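Hirvonen Owners Board > Faults and safety > Arm stopped late during spray bottle task

Posted by kaltrin_b, 2024-11-18, 09:14

Hello all. I want to report a fault with our Hirvonen arm and ask if someone has seen the same. Sorry for the long post, I try to be exact.

We use the arm for a small kitchen task. It takes a spray bottle from the rack, sprays a tray, wipes it and puts the bottle back. The controller is Nuvano, software build 581. It has worked without trouble since May.

On Friday the gripper closed too hard on the bottle. The force limit is set to 14 newtons and the log says it was never passed. But the body of the bottle was pressed in, the sprayer head came loose, and liquid ran down to the wrist joint. I pushed the stop button. The arm went on moving for nearly 2 seconds before it stopped. This second thing worries me much more than the first.

No one was hurt. The liquid was only a mild cleaner. The arm is now switched off and the plug is out.

My questions:
Is a delay like this known with build 581?
Can the force reading be wrong while the log looks normal?

pikkutuuli wrote:
The force part sounds like a drift in the zero point. If the gripper was holding something when it started up, it takes that as zero, and then all readings are too low. Did you start it with the bottle already in the fingers?

kaltrin_b wrote:
It is possible. There was a short power cut that morning and the arm started again by itself. I can not say for sure where the bottle was at that moment.

pikkutuuli wrote:
Then I would bet on this. Open the fingers fully, run the zero routine, and test with a scale before you give it a bottle again.

oldgreaser9 wrote:
I don't agree that zero drift is the main story. Soft bottles are a bad thing to grip with a force limit at all. They give way, the fingers follow, and the force stays low the whole time. The log can be perfectly right and the bottle still gets crushed. You need a limit on finger position too.

pikkutuuli wrote:
With a full bottle I see your point less. Ours hold their shape well when they are full.

oldgreaser9 wrote:
Full, yes. At half, try it.

marrow_lane wrote:
You two are discussing the bottle and the man said his stop button took 2 seconds! Is the button wired to the safety relay or only to the Nuvano input? If it goes through the software, it is a request and can wait in line behind other things. I would not run that arm near people until this is answered.

kaltrin_b wrote:
You are right, and thank you. I opened the cabinet at lunch. The button goes only to the software input. The relay terminals have a factory bridge and nothing else. I did not install it, but I should have checked it.

marrow_lane wrote:
There is your delay. Two channels to the relay, take out the bridge, then measure the stopping time with the arm at full speed. Do it 9 or 10 times, one good result means little.

oldgreaser9 wrote:
Agree with marrow_lane on this one. Also look at the wrist seal before you put power back. Cleaner creeps in and you find the rust in spring.

kaltrin_b wrote:
I will order the seal from Brosta and leave the arm off until it is here. Until then the spraying and the filling are done by hand. The filling was always by hand – the arm only ever got the closed bottle. 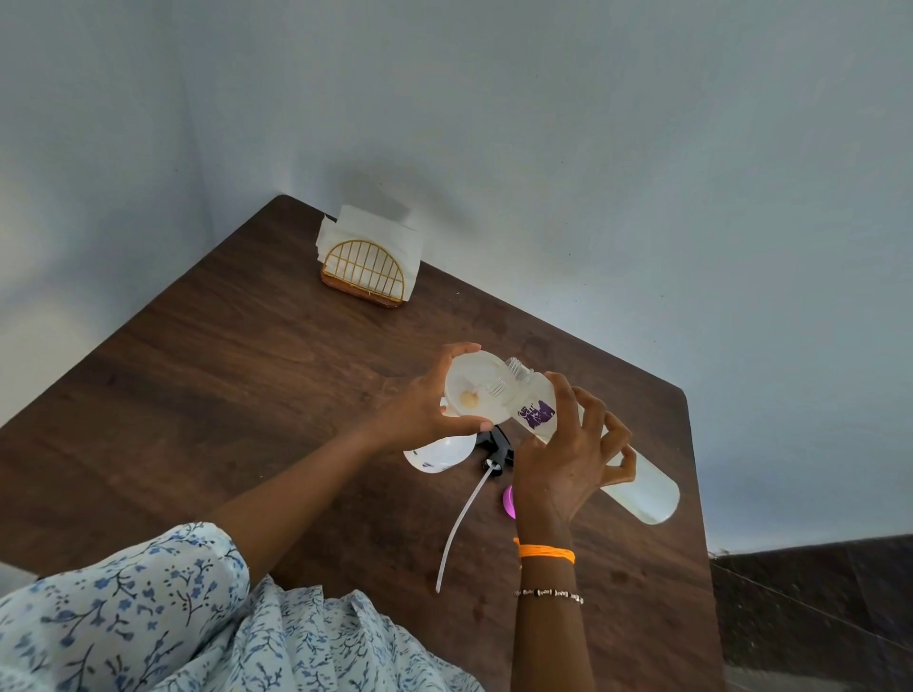
Bottle and cup held neck to rim, sprayer head off.

pikkutuuli wrote:
How do you close the sprayer afterward? If the thread is not fully turned, the head can come off with very little force. That could be part of Friday too.

kaltrin_b wrote:
By hand, until it feels tight. We have no rule for it. I will write one, and I will mark the bottles so that one sees if the head is turned to the end.

flintcup wrote:
Same controller here, but with a Flullora gripper. I never had the crushing, but after reading this I checked my stop button and it is also on the software input. So that is two of us. Could a moderator please pin this thread?

marrow_lane wrote:
Seconded. And kaltrin_b, please post your stopping times when you have them, also if they are bad.

kaltrin_b wrote:
I will. The relay cable comes this week, the seal maybe later. I will write the numbers in this thread.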